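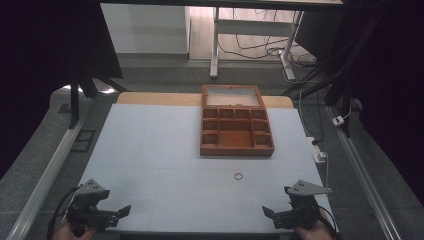 Jaw Zero Fault on Herkodari Hand-Held Grippers: Frequently Asked Questions

The jaw zero fault affects how Herkodari hand-held grippers report the gap between the fingers when the gap is very small. The device keeps recording and no alarm sounds, but the logged jaw width drops to zero before the fingers have closed. Thick objects hide the fault. It matters most on tasks like the jewelry box task, where the operator works with a thin ring lying flat on the work surface in front of an open wooden box with small compartments. A ring like that leaves very little gap between the fingers when it is gripped, and a log with the fault cannot tell a held ring from a missed one.

Last updated 9/24/26. Maintained by Parisa Soltani, Dullance recording support.

What exactly goes wrong?

The gripper controller applies a dead band near the closed position. Any jaw reading inside the band is written to the log as zero. The dead band was meant to suppress sensor noise when the fingers are shut and should be much narrower than any object in use. In the faulty release it was set to 2 mm. Objects thinner than that vanish from the width channel the moment they are gripped.

Which firmware has the fault?

Sarkar firmware, the February release only. Earlier releases have the correct dead band but lack the cable fault check described further down, so going back to one is not advised. The current release fixes the fault.

Are both grippers affected?

Each gripper runs its own copy of the firmware. We have found pairs where the left was updated and the right was not. Read the version from each unit separately. The version shown on the Drostari start page is the left unit's only.

How many recordings are affected?

We checked a set of 4,000 recordings made on the faulty release. Of these, 545 contain at least one grasp where the width channel reads zero and the video shows an object between the fingers. Most are ring, washer and card tasks. Block and cup tasks in the same set were clean.

How can I tell if my recording is affected?

Open the recording in Drostari and plot jaw width for each gripper. A good grasp on a thin object shows a falling curve that levels off slightly above zero. A faulty one falls normally, then steps straight down to zero with no curve at the end. The step is easiest to see with smoothing turned off. Smoothing is on by default.

If the step is present, go to the same point in the video. If the fingers are holding something, the recording is affected. If they closed on nothing, the step is still a sign of the faulty firmware but the recording may be usable.

Can affected recordings be repaired?

In part. The raw sensor count is stored in a separate channel if the "keep raw" box was ticked at setup. Drostari can rebuild the width from it using Tools, Width, Recompute. You need the calibration file from the same session. A later one will give an offset.

If the raw channel was not kept, the width inside the dead band is lost. Do not fill it in by hand. Mark the recording "width invalid" and leave the video and pose channels in place, as these are not affected.

Did the fault cause a failure on a robot?

Yes. A policy trained on the uncorrected set was run on the ring task at our bench. The arm closed its fingers fully on each attempt, using more force than the task needs. One ring was bent and one fingertip pad was torn. No one was inside the guard line. The run was stopped, and the peak closing force was found to be above the limit for that fingertip. The force limit is now enforced in the arm controller as well as in the policy settings.

Is the hand-held gripper itself a safety risk?

The jaw zero fault does not change how the hand-held gripper moves. The fingers follow the handle. The risk is downstream, in any arm that uses the data. Do not run a policy trained on faulty recordings on an arm without an independent force limit.

Could it be a cable problem instead?

Possibly, and the two are often confused. A strained cable gives dropouts at any jaw width, in all channels from that unit, and the log shows missing samples. The jaw zero fault shows zeros only near the closed position, with no missing samples. Before each session, check that the cable from each gripper can move freely with the hand and does not catch on the table rails. The current firmware raises a cable warning after a dropout, and the warning stays on until the unit is restarted.

How do I update?

Connect one gripper at a time. Close all Drostari windows. Run the Sarkar updater, wait for the unit to restart, then repeat for the other. Calibrate both after the update, first fully open and then fully closed with clean fingers. Dust on the pads will shift the closed point.

How do I test the fix?

Close the fingers gently on a flat metal shim thinner than the old dead band and hold still until Drostari has logged 100 samples. Every sample should be above zero. Remove the shim, close the fingers and log again. These samples should read zero. Do this for both units and save the result with the calibration file.

What if the test fails after updating?

Calibrate once more and repeat it. If it fails again, take the unit out of use and send Dullance recording support the log, the calibration file and the serial number. Do not widen or narrow the dead band yourself. The setting is visible in the service menu, but the calibration routine depends on it.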